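Coffee mornings for service families are back, and there's room at the table

It has been a long, wet winter here and a good many of you have written in, some by post and some through the little box on the website, to ask whether the Warkesora Veterans and Families Circle would be starting its coffee mornings again. We are very happy to say yes! The hall has its heating back, the kettle has been descaled (long overdue, we know) and the doors will be open from half past ten, every fortnight, right through until the summer break.

For anyone new to the newsletter, the mornings are for people who have served, whether for a couple of years or for thirty, and for the husbands, wives, widows, widowers, grown-up children and parents who did a fair bit of serving alongside them. You don't need to have been anywhere famous. One of our most faithful regulars was a cook on a training base and never left the county, and his stories about trying to get porridge out to 200 hungry recruits are worth the bus fare by themselves.
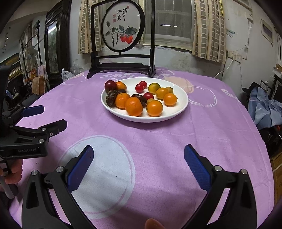 A plate of fruit on the lavender cloth.

We had a lovely response to the question in the last issue about what people did in the first year after leaving. The letters were so varied that we could have filled this whole newsletter with them. Several of you went straight into driving jobs, one trained as a piano tuner, and a surprising number went back to school in one way or another, often sitting in a classroom with people ten years younger and feeling very old indeed. A reader from the Arruda estate wrote that the hardest part was choosing what to wear in the morning, having had it decided for her since she was eighteen. We read that one out in the office and there was a good deal of nodding.

Please do keep them coming. Handwritten is fine, and so is a recording if your hands aren't what they were. We can type it up for you and send it back to be checked before it goes anywhere near print. If you'd rather your name was left off, just say so at the top of the page and we'll see to it.

On the practical side, the minibus from Kalto will run again for the mornings. It picks up outside the library at ten and then at the Vavex Road shops a few minutes later, and it will take you home again at half past twelve, or a little after if the talk is good. There is a step that folds down and space for one wheelchair, so please ring ahead if you need that place and we'll keep it for you.

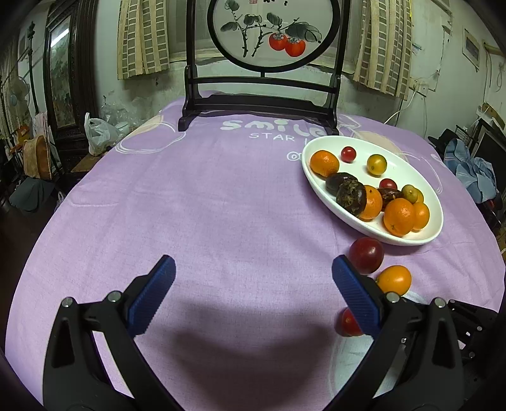
WARKESORA, February

The benefits and pensions desk had a busy year, and we wanted to share the figures with you as so many of you have put something in the tin towards it. The desk took 1061 calls and letters over the twelve months, and 779 of those were from people who had never been in touch with us before. A great many of the questions were about forms: which one, where to send it, and what on earth to do when it comes back. Hearing loss and old knee and back injuries came up again and again, often from people who left the service decades ago and had always supposed it was too late to ask.

So please do ask. It may well be that there is nothing to claim, but a chat costs nothing and you might come away with the number of someone who can help with a hearing aid or a handrail by the front step. Bring your service number if you have it, along with any letters you've been sent, even the ones you have been keeping unopened behind the clock (we've all got a clock like that). If your papers went missing in a house move, we can help you write off for copies. It does take a while, so it's best begun early.

The desk is open at every coffee morning from eleven, in the small room past the coats. Appointments are 12 to a morning, and you can book by telephone or put your name on the sheet when you come in.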